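ok thread on teleop in sim because I keep typing the same answer into DMs. door tasks mostly. doing this on my lunch so forgive spelling

background for anyone new – I drive a two-armed robot by remote control inside a simulator, we save the runs, a policy gets trained on the runs. that's the job. been on doors since December

the set is called Himwood. 43 rooms, every one has at least one door and the doors are all a bit different. handle height, swing, weight, which way the lever goes. you'd think a door is a door

it isnt

first thing. the speed you drive at is the speed it learns. I used to rush the approach and then hover at the handle for ages lining up. guess what the policy did. rushed in, hovered, sometimes just hovered forever

so now: slow and even all the way in. if I need to think I think BEFORE I press record

second thing, pauses. if you stop mid run to scratch your nose that's a run with a robot standing still in it. we trim them but the trimmer misses short ones. Nasrin Babaei on our team went through one batch by hand and binned loads of mine. fair

she also got me to stop using both arms just because I have both arms. pick one for the handle, keep the other somewhere sensible and mostly quiet. if the spare arm wanders about, the policy thinks the wandering matters 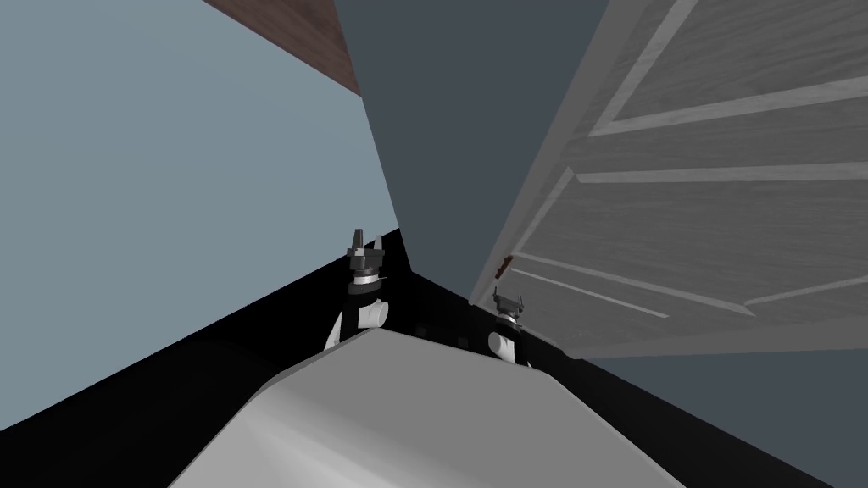
third thing is viewpoint and I feel strongly about this one. drive from the same view the policy gets. if you swing the free camera round for a nice look at the handle you're using information it will never have, and it shows. you make lovely confident grabs that make no sense from where the robot's sitting

hard at first. my success rate fell off a cliff for a week. then it came back

fourth – the handle itself. come in with the fingers a bit open, not wide. wide catches the door face and in sim that either does nothing or launches the arm into next week depending on the contact settings that day

turn, THEN pull. sounds daft to write down. loads of new drivers do both at once because that's how your own hand does it. physics engine hates it, grip slips, door pings shut

fifth. keep some of the bad ones. not the awful ones. the ones where you miss the handle, back off a little and get it second go. I used to delete those out of pride. the policy trained on only my clean runs had no clue what to do after a miss

we tag them now. "miss, recovered". I aim for 2 in every batch without faking it. faked misses look fake, you always miss in the same direction

someone asked how many runs. we're at 700 for doors and I'd swap a good chunk of those early ones for half as many decent ones

someone else asked about controllers. I use the Jendus handsets, my mate at Dahlgren swears by a leader arm you physically move. I've tried his, it's nicer for the turn bit, worse on the shoulders after an hour. no strong view

whatever you use set the scaling low. small hand movement, smaller robot movement. your wrists will thank you and so will teh data

oh and breaks. I do 6 runs then get up. run seven is always rubbish, I have checked

Zollach room pack is next, which is cupboards and sliding doors. sliding doors I am dreading a bit, there's no turn to commit to so everyone drives them differently. if you've done sliders by teleop pls reply with what worked

right lunch is over. will do a bit on tagging later if anyone wants it, replies are open

edit to the fourth one, by "a bit open" I mean just wider than the handle. got three messages already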